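Opinion > Home Life > Keeping Things

3 min read

My mother kept a coffee can of parts that belonged to nothing. When she died we split the furniture in an afternoon, and then my brother and I sat over that can until dark, and I have been arguing for coffee cans ever since.

We throw out the small piece first. The lamp stays and the odd ring that came with it goes, and two years later the lamp wobbles and goes too. I know drawers are small and life is busy, but a spare part takes up so little room — and it is such a pleasure to find the right one!
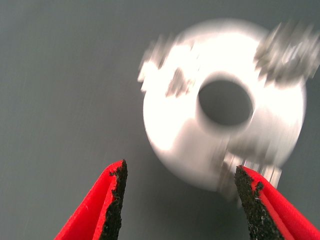
A white ring on gray.

My neighbor Kiran Bhatt says I am only being sentimental, and that a new lamp costs less than my Saturday. She may be right about the lamp. I still think a house where things get mended is a kinder place to grow up in, and I'd say so to anyone who let me go on long enough.
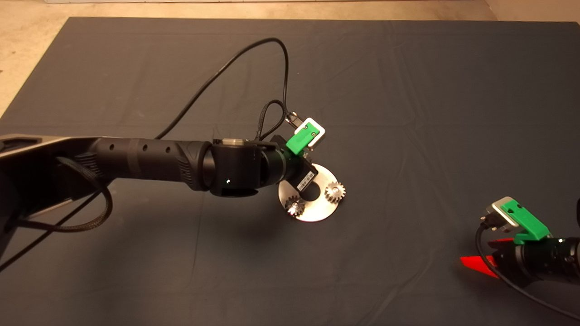 Turnport, October

The hardware store on our main street closed this month after 41 years. They sold screws one at a time, out of wooden bins, and would talk you out of buying a whole box. I bought two hinges I don't need and put them in the can.

Comments (2)

Naveen Jaiswal: My dad's was a cookie tin. I still have it.

Sneha Rastogi: Lovely, but some of us live in one room. Where does the can go?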